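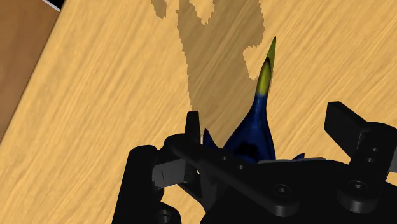

Conceição Magalhães had been writing to the ferry company at Clokport for two years before anybody wrote back, and by then she had grown so used to the silence that she left the envelope leaning on the sugar bowl until after supper. She wasn't angry anymore. She had been angry in the first winter, when they stopped the evening boat and she could no longer get over to Fadlow to play cards with her sister and be home before bed, but a person can only keep that up for so long, and somewhere along the way the letters had turned into something else.

She had told them about her knees, for instance. She had told them about the spring the herring came in so thick that the boys scooped them up in buckets, and about her late husband, who had proposed to her on the evening boat and then been sick over the rail — the sea was flat as a plate that night, so it must have been nerves. She had enclosed a recipe for almond cake, and then, the following March, a correction to the recipe, having remembered about the lemon.

The reply was four pages long and written by hand.

"Dear Mrs. Magalhães," it began. "My name is Henrique Rebelo and I have the desk by the window, where the complaints come. I should have answered you long ago, but the rule is that we send the printed card, and it didn't seem right to send you the printed card."

He went on to say that he had made the cake both ways and preferred it with the lemon. He said his mother had grown up in Clistside and remembered the herring too, though in her telling it was washtubs. He said he had taken the matter of the evening boat upstairs three times, and that upstairs had told him it would cost 800 a week to run and that there weren't the passengers for it. He was very sorry. He asked how her knees were.

Conceição read it through at the table, and then again standing up by the stove, where the light was better. Washtubs! She laughed out loud at that, all by herself in the kitchen, and the cat got up and went into the other room.

It was too late to walk to the mailbox, but she got out the good paper anyway and hunted for the pen that didn't skip. She wrote the date at the top, 10 June 2021, and then sat for a while with her chin in her hand.

"Dear Mr. Rebelo," she wrote. "Your mother is mistaken about the washtubs, but please give her my regards, and ask her if she knew the Pacheco girls."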